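The Two-Arm Kit Is Worth the Rent, If You Read the Small Print
Opinion, by Marjorie Bellamy

Wainwright now rents its two-arm bench kit by the month, and small shops in Faltville keep asking me whether to sign. The job they have in mind is nearly always wire: sorting it, laying it in trays, getting it off somebody's bench.

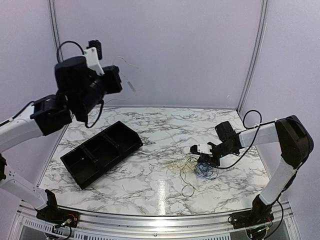 What the money buys

The kit is two arms, two grippers and setup. Rent is $1,527 a month, with a 44-page manual that spends most of its length on mounting. Trays and parts are up to you. I think the price is fair. A shop that sorts wire two days a week can make it back, and a shop that does it on Tuesday mornings can't.

Wire is the hard part

Sales sheets like to show blocks and boxes. Wire bends, springs back and catches on its neighbor. A few blue loops bunched up with thin yellowish-brown strands make a harder job than a full bin of blocks, and buyers should ask to see that job before any other. Genden lets you send in 100 pieces of your own stock for a trial. Wainwright should do the same.

The contract

The minimum term is eight months - too long for a first rental. Cyril Mellor, who signed in March, told me he would have paid more per month for a shorter one. So would I. Training is billed apart, and the quote puts that on the last page.

My advice is to take the kit if wire is a steady part of your week, and to get the training price in writing before the arms are delivered.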